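Batteries, Sunday

The deadline was Sunday at midnight and at four in the afternoon we had 83 to go.

Eighty-three. Out of 1,000. Someone had written 1,000 on the whiteboard back in September, in green, with a box around it, and under it the word Prernside, the name of the final. A gym three hours north. You got in if your team turned in a thousand clean demonstrations and a policy that ran. We had most of one and a rough idea of the other.

I was on hands. That's what the club calls it. You put on the black sleeves, you take a gripper in each fist, you do the task like the arm would do it if the arm had any sense. Pick up battery. Put battery in box. Again. The ones who write the code are on brains, and they get the good chairs.

"Go," said brains.

I went.

First battery, fine. Second, fine. Third one rolled, because batteries do that, and I chased it with the left and pinched it against the board and got it, and I looked over, hopeful.

"Can't use it."

"I got it, though."

"You got it ugly."

So, 83 still.

You get strange after a few hours of this. I'd been dreaming in grippers all month. At breakfast that morning I had reached for the cereal with two stiff fingers and my mother had watched me do it and said nothing, just slid the box closer. My wrists hurt. My thumbs had opinions. The captain said Skolter had finished theirs on Wednesday. Skolter always finished on Wednesday. Skolter had matching jackets and a teacher who used to work at Cena, the real Cena, with the warehouse, and they'd won Prernside two years running with an arm that folded towels like it was bored.

We had Russo. Russo was the arm. Secondhand, named before any of us got there, after a pizza place that had closed. Russo had never won anything. Last year Russo had picked up a sponge in the first round, held it up high for the judges, and stopped. Just stopped. Held that sponge for the whole five minutes while the clock ran, and afterward we had to pry it out.

"Go," said brains.

I went. Clean. One, two, three, each in its own little slot.

"Keep."

82.

By six we were at 60. By seven, 41, and somebody's dad had dropped off sandwiches and left again without coming in, which I thought was pretty wise. The captain ate standing up. I ate with my sleeves on. Mustard on the left one, till I wiped it off.
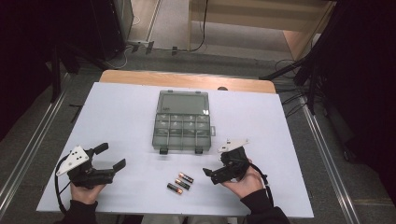

Around eight I stopped thinking about it and that was when it got good. Hard to explain. You quit telling your hands things. The batteries came up off the board like they'd been waiting to, and brains quit saying keep and just tapped the desk, one tap, and I'd reset and go again. Tap. Tap. Thirty. Twenty-five. The captain turned the music off and didn't say why and I didn't ask.

Then at 5 left, the lights went.

Not out. Down, to half, the way they do at nine on Sundays, because the building thinks everyone has gone home. It does it every week. We knew that. We'd all just forgot.

"Does it matter?" I said.

Brains looked at the screen for a long time. "It matters a little."

"A little like keep?"

"A little like the last five won't look like the others."

The captain went out in the hall to wave at the sensor. Came back. Went out again with a broom and waved that. I could see the top of it going by the window in the door, back and forth, like a very thin person dancing. Nothing. The lights stayed where they were, brown and sleepy.

We could wait. They come back up at six in the morning. The deadline was midnight.

"Russo's going to be in a gym," I said.

"So?"

"So what's the light like in a gym?"

No one knew. We tried to remember from last year and all any of us could remember was the sponge. High windows, maybe. Somebody thought orange. The captain thought it had flickered, but the captain had been crying at the time so I didn't put much weight on that.

"Fine," said brains. "Go."

I went. It was different in the half dark. Slower. I had to lean in, and I could hear the grippers click, and the fan, and the captain breathing through the mouth behind me. Second to last one I almost dropped. Felt it slide, let it slide, caught it lower down and set it in. Waited.

A long wait.

Tap.

The last one I don't remember at all. I remember putting the grippers down and my fingers not opening. I had to pull them off one at a time with teh other hand, and then that one wouldn't open either, so brains got up out of the good chair and helped.

Upload took until 11:40. The bar sat on 99 for so long the captain lay down on the carpet. When it went through there wasn't a sound or anything, just a line of gray text, received, and our team name spelled slightly wrong.

We should have gone home. Instead we loaded what we had onto Russo, an early version, half cooked, trained on the stuff from before the weekend. Only to see. Brains said it wouldn't do much. Brains said don't get your hopes up, it hasn't even seen tonight's.

Three batteries. Box. Half light.

Russo woke up and hung there over the table, and shook some, and came down crooked. Missed. Came down again. Got one by the very end and lifted it, and it started to roll, and Russo chased it and pinched it and got it back.

"Ugly," I said.

"Shh," said the captain.

Russo held it up high. And stopped.

We stood there in our coats. I counted to nine, I think, and then the arm gave a kind of hitch and began, slowly, to swing toward the box.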